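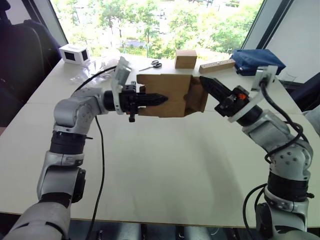

한 컷 만화에서 말풍선 밖 자막이 하는 일
스터브빌(Stuvville) 연재 과제 결과 보고서

과목: 만화 창작과 편집 (2학기)
작성: 2조
제출일: 23/11/2023

1. 과제 개요

우리 조는 한 학기 동안 한 컷 만화 시리즈 '스터브빌'을 그려 학과 공용 연재 페이지 몬들로(Mondlow)에 올렸다. 스터브빌은 가상의 소도시 이름이고, 등장인물은 시청 민원실 직원 카난(Kanaan)과 매일 민원을 넣으러 오는 주민 벌로(Vurlow) 두 사람이다. 두 사람 외에는 얼굴이 나오는 인물을 그리지 않기로 처음에 정했다.

과제의 질문은 하나였다. 한 컷 만화의 그림 아래에 붙는 자막이 길어지면 독자가 농담을 더 잘 알아듣는가, 아니면 덜 웃는가. 1학기 수업에서 한 컷 만화는 자막이 짧을수록 좋다고 배웠는데, 조원들이 좋아하는 작품 중에는 자막이 세 줄 가까이 되는 것도 많았다. 그래서 같은 그림에 짧은 자막과 긴 자막을 각각 붙여 반응을 비교해 보기로 했다.

역할은 다음과 같이 나누었다. 시함 하킴(Siham Hakim)이 그림 전체를 맡았고, 나는 짧은 자막과 보고서를 맡았다. 긴 자막은 나머지 조원 둘이 함께 썼다. 게시와 댓글 정리는 돌아가면서 했다.

2. 제작 과정

소재 회의는 학생회관 2층에서 했다. 처음에는 각자 소재를 가져와 투표로 정하려고 했으나 표가 계속 갈려서 시간이 많이 걸렸다. 10월부터는 방식을 바꾸어 시함이 자막 없는 연필 스케치를 먼저 보내고, 나머지가 그 그림에 맞는 농담을 써 보는 순서로 진행했다. 이 방식이 훨씬 빨랐다. 다만 그림이 먼저 나오다 보니 말장난 농담은 줄고 상황 농담이 늘었다. 말장난은 그림보다 문장이 먼저 있어야 만들기 쉽다는 것을 이때 알았다.

완성한 만화는 모두 11편이다. 이 중 3편은 말장난이 중심이고 나머지는 상황 중심이다. 말장난 편의 예를 하나 들면, 벌로가 커다란 배를 안고 창구 앞에 서 있고 카난이 서류를 보며 이렇게 말한다. "배상 신청이라고 적으셨는데요, 배 상한 건 과일 가게로 가셔야 합니다." 짧은 자막은 여기서 끝난다. 긴 자막에는 벌로가 지난주에도 같은 창구에서 사과를 요구했다는 문장이 앞에 붙는다. 조 안에서는 긴 쪽이 낫다는 의견이 많았다. 배와 사과가 이어지면서 말장난이 두 번 일어나기 때문이다.

상황 중심의 예로는 카난이 번호표를 뽑아 자기 창구 앞에서 기다리는 편이 있다. 짧은 자막은 "점심시간입니다"이고, 긴 자막은 점심시간에 직원도 민원을 넣을 수 있다는 규정을 카난이 혼잣말로 읽는 내용이다. 쓰는 동안에도 긴 자막이 그림의 재미를 먼저 말해 버린다는 지적이 나왔으나, 비교가 목적이므로 그대로 두었다.
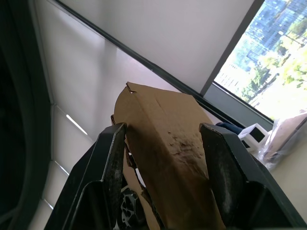 3. 게시 방법과 자료 수집

만화는 편마다 두 가지 판으로 만들었다. 몬들로에는 방문자에 따라 게시물을 무작위로 보여 주는 기능이 있어서 짧은 자막 판과 긴 자막 판이 번갈아 노출되도록 설정했다. 한 사람이 두 판을 모두 보는 경우도 있었을 텐데, 이 부분은 걸러 내지 못했다.

만화 아래에는 버튼 세 개를 두었다. '웃었다', '알겠는데 안 웃었다', '모르겠다'이다. 처음에는 별점을 쓰려고 했지만 별점으로는 이해하지 못한 것과 재미없는 것을 구분할 수 없다는 교수님 의견을 듣고 바꾸었다.

연재 기간의 전체 조회 수는 2157회였고, 버튼 응답은 1579건이었다. 예상보다 응답이 많았다. 버튼을 누르면 다음 편으로 바로 넘어가도록 만든 영향이 있었을 것으로 본다. 그냥 다음 편을 보려고 아무 버튼이나 누른 사람도 섞여 있다고 보아야 한다.

4. 결과

말장난 편에서는 긴 자막 쪽의 '모르겠다' 비율이 낮았다. 배상 편의 경우 짧은 자막만 본 독자 중에 과일 배를 그린 이유를 묻는 댓글이 여럿 있었는데, 긴 자막 판에는 그런 댓글이 달리지 않았다. '웃었다' 비율은 두 판이 비슷했다.

상황 편에서는 결과가 달랐다. '모르겠다'는 두 판에서 차이가 거의 없었고, '웃었다'는 짧은 자막 쪽이 뚜렷하게 높았다. 번호표 편에서 차이가 가장 컸다. 긴 자막 판에 달린 댓글 중에는 "설명을 읽고 나니 그림을 볼 필요가 없다"는 것이 있었다. 조에서 이미 나온 지적과 같은 내용이어서 기록해 둔다.

예외도 있었다. 벌로가 민원 제기 방법에 대해 민원을 넣는 편은 상황 농담인데도 긴 자막의 반응이 더 좋았다. 이 편의 긴 자막은 설명문이 아니라 벌로가 쓴 민원서의 문체를 흉내 낸 것이었다. 길이보다 문장의 성격이 더 중요할 수 있다는 생각이 들었지만, 한 편만으로는 말하기 어렵다.

5. 그림에 대한 피드백
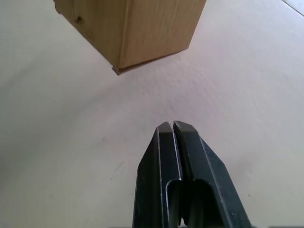 중간 발표 때 가장 많이 나온 지적은 민원실 창구와 서류함이 납작해 보인다는 것이었다. 시함은 선을 굵게 쓰고 명암을 거의 넣지 않는 편이라 인물은 잘 읽히는데 가구가 종이를 오려 붙인 것처럼 보였다. 후반부 편부터는 상자 모양 가구에 명암을 두 단계만 넣기로 했다. 흰 상판에 놓인 저 나무토막처럼 모서리 하나를 가운데 두고 한쪽 면은 밝게, 다른 쪽 면은 조금 어둡게 칠하는 방식이다. 나뭇결은 세로로 몇 줄만 긋고, 어두운 면 위쪽에 작은 옹이 같은 점을 하나 찍으니 나무 서류함으로 읽혔다. 결을 더 촘촘히 그린 시안도 있었으나 시선이 카난의 표정에서 가구로 옮겨 가서 쓰지 않았다.

글자 크기도 바꾸었다. 긴 자막 판은 글자가 작아서 휴대전화로 보기 어렵다는 댓글이 있었고, 네 번째 편부터 크기를 키웠다. 이 때문에 앞의 세 편과 그 뒤의 편들은 조건이 똑같지 않다. 결과를 읽을 때 이 점을 감안해야 한다.

6. 한계

두 판의 자막을 쓴 사람이 다르다. 짧은 자막은 내가 전부 썼고 긴 자막은 다른 조원들이 썼기 때문에, 길이의 차이인지 쓴 사람의 차이인지 구분되지 않는다. 다시 한다면 한 사람이 두 판을 모두 쓰고 편마다 담당을 바꾸는 것이 맞다.

독자층도 좁았다. 몬들로는 주로 같은 학과 학생들이 보는 페이지이고, 댓글로 보아 조원의 친구도 적지 않았다. 또 말장난 편이 상황 편보다 훨씬 적어서 두 종류를 비교한 결과를 일반화할 수 없다. 응답 시간은 기록하지 않았는데, 농담을 알아듣는 데 걸린 시간을 볼 수 있었다면 '모르겠다' 응답을 해석하기가 더 쉬웠을 것이다.

7. 정리

이번 연재에서는 말장난이 들어간 만화의 경우 자막이 길어도 반응이 나빠지지 않았고, 이해에는 도움이 되었다. 상황이 그림에 다 나와 있는 만화는 짧은 자막이 나았다. 조원들은 다음 작업에서 자막을 쓰기 전에 그림만 보고 농담이 어디까지 전달되는지 먼저 확인하기로 했다.

시함은 겨울방학 동안 스터브빌을 네 컷으로 바꾸어 그려 볼 계획이다. 네 컷이 되면 긴 자막에 넣었던 앞 이야기를 첫 칸으로 옮길 수 있다. 배상 편의 사과 이야기부터 다시 그린다고 한다.

부록 1. 전체 자막 목록 (짧은 판, 긴 판)
부록 2. 댓글 모음
부록 3. 중간 발표 질의응답 기록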